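The Cable Drawer, Untangled
A slow afternoon with the cords we all keep
15 Mar 2020

Every house I have lived in has had a cable drawer. In the place on Rindine Street it was the second one down, under the tea towels, and when we moved to Plirkholm it came with us whole, drawer and all, wedged in the back seat between the dog bed and a pot of mint. I don't believe anything was ever taken out of it. Things went in (a cord from a phone I'd dropped in the lake, the charger for a neighbour's old radio) and there they stayed, getting friendlier with each other every year.

So in February, with the rain coming down sideways and the garden out of the question, I made a big pot of tea and decided it was time to learn to do this properly. It's a lovely sort of job once you're into it, a bit like shelling peas. You need a table, decent light and something pleasant on the radio.

Start with the easy ones. There is nearly always a cord that will come away with a gentle tug, and a white one on dark timber is the kindest of all to work with, because you can follow every loop with your eye and find both ends before you've put your cup down. Let it lie in a loose coil and leave it be for a while.
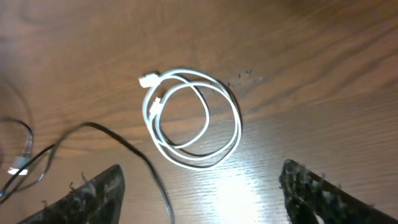
Working into the knot
Then there's the rest of it. Black cords are the devil, all the same colour and all the same shine, and with a white one wound in among them you'll be tempted to pull on that because it's the one you can see. Please don't! Pick up the whole bundle instead and let it hang, so the weight of it opens the loops a little, then find a plug and feed it back the way it came. Plugs are what catch. I tell myself to work with the plug and never the middle, and I still forget half the time.

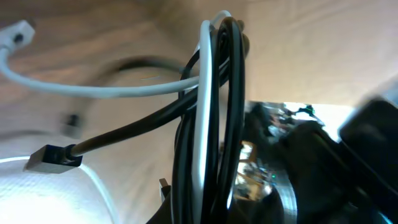
One reader in Derance wrote to say that she gave up on unpicking years ago and now shakes the lot gently over a bed, where the short cords drop out by themselves and only the long ones need any patience. I've tried it since, on the quilt in the spare room, and I have to admit it gets you a fair way along.

Somewhere to spread out
What I'd ask for above all is elbow room. A big brown table with plenty of wavy grain in it is a cheerful thing to lean over on a grey day, and the cords can be pushed up to the far side as you go.

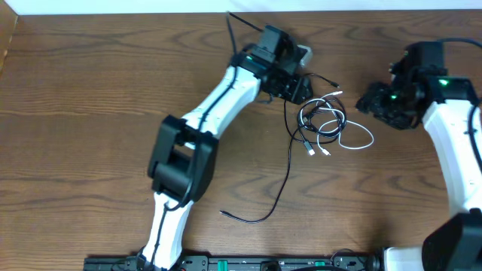 The man at the hardware counter in Horgan disagreed with me about tables altogether, saying that he sorts his on the floor, where nothing can slide off, and that a cord should be tied with a scrap of cotton tape and never with its own tail. I've come around to him on the tape. My knees have the final say about the floor.

Mine are back in the drawer now, each with its bit of tape and a paper label in my worst handwriting. Two of them say "no idea", and they've gone in at the front, next to the spare batteries.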